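2025年11月10日

シェアハウスの共用部の使い方について、続けて書きます。Cerkholmという家に住んで六年目になり、入居を考えている人から同じことを何度か聞かれたので、まとめておきます。

---

まず台所の話。揉めごとの大半は台所で起きます。騒音や来客よりも多いです。うちの場合、最初の年に一番話し合ったのは流しのスポンジでした。

---

スポンジは共用にすると誰も替えません。個人持ちにすると置き場所がなくなります。結局うちは共用にして、月の初めに古いものを捨てると決めました。まだ使えそうでも捨てます。もったいないという意見は今もあります。

---

冷蔵庫は段ごとに分けています。ドアポケットだけは共用で、醤油、味噌、マヨネーズ、辛子。ここに自分専用のものを入れると、使われても文句は言えません。私は柚子胡椒を一瓶これで失いました。

---

名前を書くシールは、入居した週はみんな貼ります。ひと月たつと貼らなくなります。それで困ることは意外に少なく、段が分かれていれば十分でした。問題になるのは冷凍庫のほうです。

---

冷凍庫は段で分けられない型なので、奥のものが化石になります。5月に全部出したときは、誰のものでもない包みがいくつも出てきました。中身がわからない白い塊は捨てました。カレーだったという説があります。

---

それ以来、冷凍するものには日付だけ書くことになりました。名前は書かなくていい。日付のほうが役に立ちます。古ければ「これ食べる人いますか」と聞けるからです。

---

次に共用の日用品。洗剤、ゴミ袋、トイレットペーパー。これを当番で買うか、毎月集金するかで家の雰囲気がけっこう変わります。

---

うちは最初は当番でした。当番制の欠点は、安いものを買う人と高いものを買う人の差が出ることです。Benediktは香りの強い柔軟剤入りの洗剤を買ってきて、Ekaetteはそれで頭が痛くなりました。どちらも悪気はありません。

---

今は集金制です。先月の一人分は537円でした。端数を切り上げるかどうかで話し合いになり、切り上げないことになりました。面倒ですが、余った金の管理をしなくて済みます。

---

銘柄も決めました。洗剤は無香料。ゴミ袋は厚手。トイレットペーパーはダブルかシングルかで意見が割れたので、安いほうを買う。これで二年変わっていません。

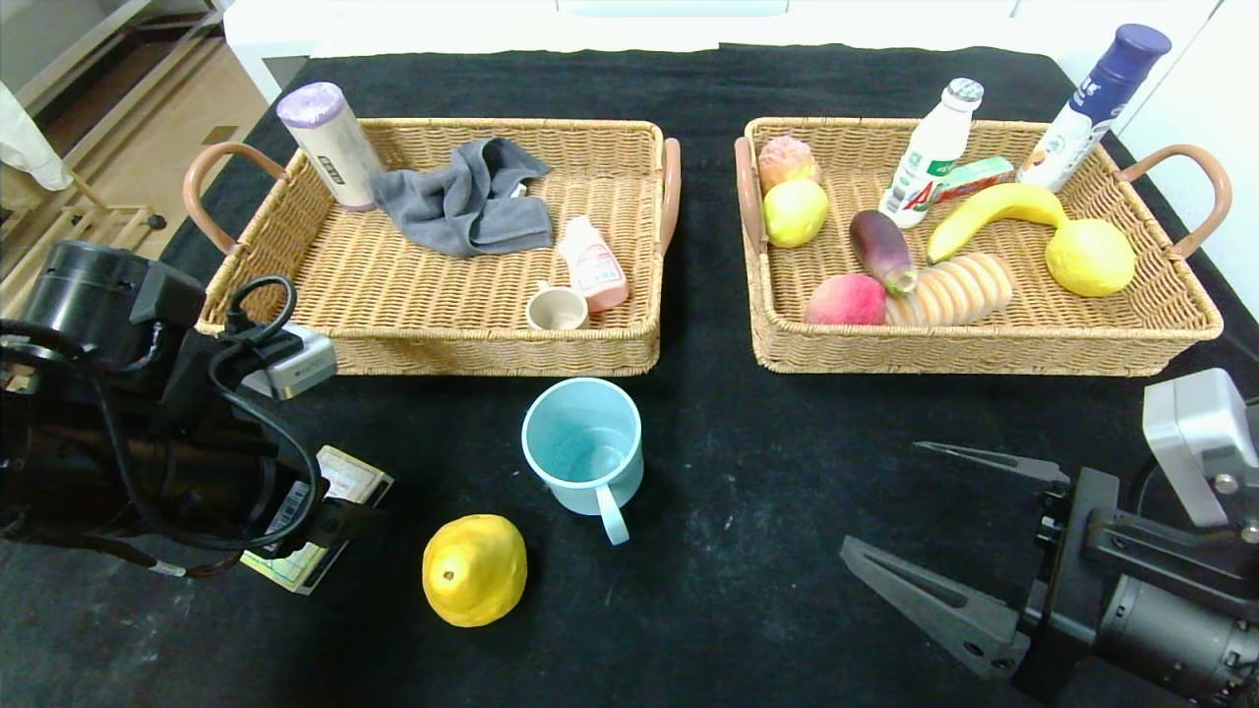

決めごとを紙に書くかどうかも、よく聞かれます。書いたほうがいいです。ただし短く。うちの最初の規則は項目が14もあって、新しく来た人は読みませんでした。

---

今の紙は一枚で、字も大きいです。ゴミの曜日、洗濯機を使える時間、来客を泊めるときの連絡、集金の日。ほかのことは、その場で言います。

---

洗濯機は、終わってから30分たったら次の人が出していい、という規則です。これは人によって受け止め方が違います。他人に洗濯物を触られたくない人は、終わる時間に携帯を鳴らすようにしています。触られてもいい人はのんびりしています。

---

前に住んでいた家にはこの規則がなく、洗濯物が半日入ったままということがよくありました。出していいのかどうか迷う時間が一番疲れます。決まっていれば、出す側も気が楽です。

---

掃除について。場所で分ける方法と、日で分ける方法があります。うちは場所です。私は玄関と廊下。Jamshidは風呂場。風呂場は大変なので、その代わりゴミ出しを免除しています。

---

担当を回すかどうかも話しました。回すのが公平だという意見はわかります。でも回すと、前の人のやり残しが気になってしまいます。固定にすると自分の場所だと思うので、多少は丁寧になります。うちでは半年ごとに希望を聞いて、変えたい人がいたら変えます。去年は誰も変えませんでした。

---

掃除の基準は人によって本当に違います。髪の毛が一本でも気になる人と、床がざらついて初めて気づく人が同じ家にいます。基準を揃えようとすると喧嘩になります。うちは「週に一度やる」だけを決めて、仕上がりには口を出しません。どうしても気になる人は自分でもう一度やります。私はときどきそうします。

---

話し合いは月に一回、集金の日にやります。夕食の後、長くても30分で終わります。議題がなければ集金だけして解散です。

---

チャットで苦情を書くのはやめました。文字だと強く見えます。「流しに鍋があります」と書いただけで、書かれた側は責められたと感じるようです。急ぎのことだけチャットに書いて、残りは集金の日に口で言います。

---

例外は水漏れと鍵。これはすぐ書いてください。夜中でもいいです。二年前に洗面台の下が漏れたとき、見つけた人が遠慮して朝まで黙っていて、床板を張り替えることになりました。

---

共用の棚に何を置いていいか、という話も毎年出ます。置いた時点で貸すつもりだと見なす家と、置いてあっても持ち主のものだと見なす家があります。入居のときに、どちらなのか聞いておいたほうがいいです。うちは前者です。

---

そのため、大事なカップや本は自分の部屋に置きます。棚にあるものは割れることがあります。割った人は謝って、同じくらいの値段のものを買う。持ち主はそれで終わりにする。ここまで決めてからは、割れたものを隠す人がいなくなりました。

---

退去した人の置き土産は厄介です。便利なものに見えて、持ち主がいないので捨てる決心がつきません。鍋のふただけ、片方の手袋、使い方のわからない充電器。次の集金の日までに引き取り手がなければ処分、と決めました。
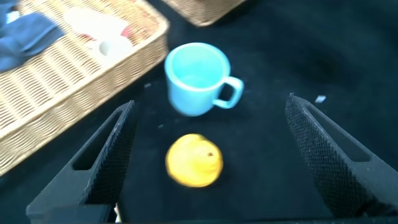

Joris Brouwer：うちの家は処分まで三か月待つことにしています。引っ越した人があとから「あれ残ってない?」と連絡してくることがあったので。ただ、三か月分の荷物を置く場所は必要です。階段の下が埋まりました。

---

三か月は長いですね。場所があるならそのほうが親切だと思います。うちは階段の下に自転車の空気入れと脚立があって、もう何も入りません。

退去の前に、置いていくものを本人に書き出してもらうようにしたら、だいぶ減りました。書くのが面倒なので、みんな持っていくか捨てるかします。

---

Elfriede Wegenerからは、年齢が離れた人と住むのは難しくないかという質問をもらいました。年齢よりも、起きる時間のほうが影響します。朝が早い人どうしなら、年が離れていても問題なく暮らせています。台所で顔を合わせる時間が同じだと、話す機会も増えます。

---

逆に、生活時間がずれていることで助かる面もあります。風呂も台所も混みません。うちは夜勤の人が一人いて、その人のおかげで昼間の荷物を受け取ってもらえています。代わりに、午前中は廊下で電話をしないことになっています。

---

暖房の話も書いておきます。これからの季節は光熱費が上がるので、居間の温度で毎年もめます。寒がりの人に合わせると暑いという声が出て、逆にすると部屋から出てこなくなります。うちは暑がりの人に窓際の席を譲りました。設定温度は寒がりの人寄りです。

---

光熱費は頭割りです。在宅の時間で分けようとしたことがありましたが、計算が複雑で、出張の多い人が毎日記録をつけることになり、ひと月で本人がやめたいと言いました。多少の不公平は、払う額が同じという簡単さで我慢しています。

---

内見のときに見たほうがいい場所を挙げるなら、冷凍庫とゴミ箱の周りです。居間は内見の前に片づけられます。ゴミ箱の周りは、たいていそのままです。

---

できれば住人がいる時間に行ってください。管理会社の説明と住人の話が違うことがあります。洗濯機は何時まで使えるか、友達を呼んでもいいか。この二つを住人に聞くと、普段の様子がだいたいわかります。

---

向いていない人もいます。台所を使った後すぐに片づけられない人は、自分も周りもつらいと思います。私も最初の年はそうでした。今は鍋が冷める前に洗う癖がつきました。

---

騒音については、壁の厚さが家によって違いすぎるので、あまり参考になることが書けません。うちは咳が聞こえます。隣の部屋の人が風邪を引くとわかるので、翌日は生姜を多めに買ってきます。

---

来客の規則と、入居者が入れ替わるときの面接については、長くなるので別の日に書きます。質問があれば返信欄にどうぞ。返事は夜になります。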